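Hi Mackenzie,

You asked for the short version this time and I'm going to let you down, sorry! It's been a busy stretch on the Dirnley side of the river and I'd like you to get all of it while it's fresh.

6 min read
19th April

The otter fencing first, as that's where most of your money went. We've now put up 1000 yards along the county road, on both banks, from the Skavow culvert down to the old grain siding. The posts are in the whole way. The mesh is tied off everywhere except at the siding itself, where the ground is all ballast and the auger just bounced. Carmela Tejada wants to try driven steel posts there instead, and I think she's right, but it does mean another rental day on the post driver. I've moved that out of the signage line for now (we can argue about it on the phone).

The culvert ledge is done and I love it. It's a plain concrete shelf on the north wall, above the normal spring level, so an otter can walk under the road when the creek is running too hard to swim. We had tracks on it within days of the forms coming off - raccoon, raccoon, mink, more raccoon, and then one very clear set of otter prints going upstream with the tail drag and everything.

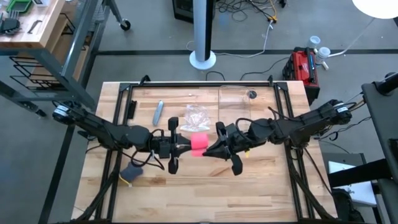 One set of prints doesn't make a crossing, I know. What I'd like to report to you in the fall is a number of passes by month, upstream and down, and for that we need the track plates to stay put. The first ones washed out in the February thaw. The new ones are bolted and sit in a shallow recess, and they came through last week's rain fine. We check them twice a week, Carmela on one day and me on the other.

Spraint surveys went better than I'd hoped. We walked every accessible bank between the Henriques farm and Ekier Pond and logged 19 active sites. Two of those are on the farm's own side channel, which we weren't allowed onto last year. The family has been great about it now that they've seen the fence doesn't get in the way of their cattle. They did ask for a second gate near the ford and I said yes on the spot, so please don't be mad when you see the invoice.

I should be straight about the road itself. We've had two otters killed since the project began, both at the siding, both in the gap where the mesh isn't tied. That's a rotten thing to have to write down. It's also why I'd rather finish that stretch before we spend anything more on the interpretive trail. If you and the board see it differently, tell me soon, because the driver rental gets hard to book once the vineyards start their own fencing.

School visits: we did four, all from the Dirnley district, with up to 80 kids on the biggest day. That was too many for the creek bank and we won't do it again. The plaster casting went over really well, though, and one class has asked to come back and run a track plate themselves. I've said they can have the one at Ekier Pond, where the bank is flat and the water's shallow. 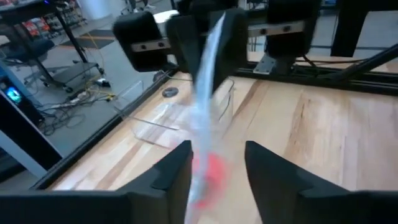 Plastic bag between the open gripper fingers.

On planting, we got 220 willow stakes into the bare bank below the ledge. They went in late and the deer have already found them, so I'm putting tubes on the worst-hit row. I'd guess we lose a fair few. The sedge plugs are holding on nicely and there's new growth on most of them. Nothing has gone in at the pond yet, as we're still waiting to hear about the permit for the lower bank, and I've stopped calling about it every morning.

Money, quickly. We're under on materials and over on equipment rental, and the two come pretty close to canceling out. Mileage is higher than I budgeted, mostly my own fault for thinking we could check the plates once a week. The full sheet is with the receipts, and Carmela has marked anything she thinks you'll want to ask about.

What's next, in the order I'd like to do it: steel posts at the siding, the ford gate, tubes on the willows, then the second spraint survey once the water drops. I'd also love to get you out here before the nettles come up. Bring boots that you don't care about - the path down to the ledge is still mostly mud, and the handrail is a rope.

Call me about the signage money when you get a minute.

12 shares
3 comments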